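4 Inbetriebnahme der Funkmaus

4.1 Batterie einlegen

1. Drehen Sie die Maus um und schieben Sie den Deckel in Richtung des Pfeils.
2. Legen Sie eine Batterie vom Typ AA ein. Achten Sie dabei auf Plus und Minus.
3. Schließen Sie den Deckel, bis er hörbar einrastet.

Vorsicht: Verwenden Sie keine beschädigten Batterien. Bei Nichtgebrauch über mehrere Wochen ist die Batterie zu entnehmen.

4.2 Verbindung mit dem Rechner

1. Stecken Sie den Empfänger Pledier direkt in einen freien USB-Anschluss.
2. Schalten Sie die Maus ein und warten Sie, bis der Zeiger sich bewegt.
3. Starten Sie das Programm Garen und wählen Sie den Punkt «Eingabegeräte».

Hinweis: An einem Verteiler ohne eigenes Netzteil kann die Verbindung manchmal unterbrochen werden.

4.3 Tasten und Scrollrad

Das Programm Garen erkennt auch Mäuse von anderen Herstellern. Tasten hinter dem Scrollrad und an der Seite können Sie einzeln belegen, sofern das Modell solche besitzt. 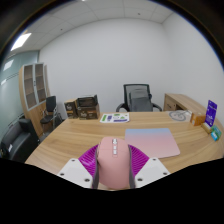 4.4 Geschwindigkeit des Zeigers

1. Öffnen Sie in Garen das Register «Bewegung».
2. Stellen Sie den Wert für den Anfang auf 400. Kleinere Werte, mindestens 80, sind für genaues Zeichnen geeignet.
3. Speichern Sie mit «Übernehmen». Ohne diesen Schritt gehen die Werte beim Beenden verloren.

Bei Fragen zu diesem Abschnitt wenden Sie sich bitte an Petro Kovalchuk, Technische Dokumentation, Tullham.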